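I own two handbags. For some years I owned many more, and I want to write why I think the smaller number is better, although I know that many readers of this page are collectors and will not agree with me.

My aunt, Ysaline Guérin, was the first collector I knew. She lived in Sernville, in an apartment with one long corridor, and along this corridor she had shelves up to the ceiling. When she moved in March, we made a list for the insurance, and the list came to 159 bags. Some were beautiful. There was a green Celton with a bone clasp that I wanted since I was a child. But many still had paper inside, and the price label too. When I asked her which one she used, she showed me a gray cloth thing hanging on the kitchen door.

I do not say this to laugh at her. I did the same, only with less money. In my worst year I spent 1040 on bags, and I remember maybe half of them. I bought a Semwal shoulder bag because it was the last one in the store, and the second Semwal because I was afraid to damage the first. This second reason still makes me a little ashamed.

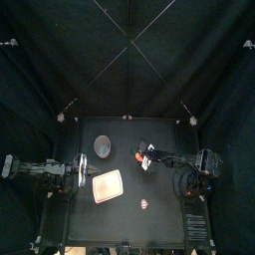
People say that a collection is a kind of memory, and I respect this argument. A bag you carried to your first job has a story. But a bag must go out of the house to get a story. It must stand on the floor of a train and have a pen open inside it. The leather becomes darker where your hand is. When you have too many, each one goes out once a year, and it stays a stranger to you.

The other argument is about value. I hear often that a good bag is like savings, and that one day you can sell it for more. Maybe it is true for very few models. My Fukov evening bag, never used, sold for less than half of what I paid, and the buyer complained about the smell of the closet. Leather does not like to be shut away. The glue gets old, the lining becomes sticky, and the handles keep the shape of the shelf.

I also don't agree with the strict people who say that one bag is enough for everybody. One bag is not enough for me. I need a big one for work, with a flat bottom, and a small one for the evening - otherwise I carry my lunch box to the theater. My sister needs four and uses all four. I think the right number is the number you can name without opening the closet.

What should we do with the rest? I gave mine to cousins and colleagues, and I let them choose. It was more pleasant than selling. One colleague took the first Semwal, and I see it almost every morning under her desk, with a scratch on the front and an umbrella sticking out.

My aunt kept hers, by the way. The new apartment has a bigger corridor. She promised me the green Celton, and if she really gives it to me, I will have to decide which of my two must leave.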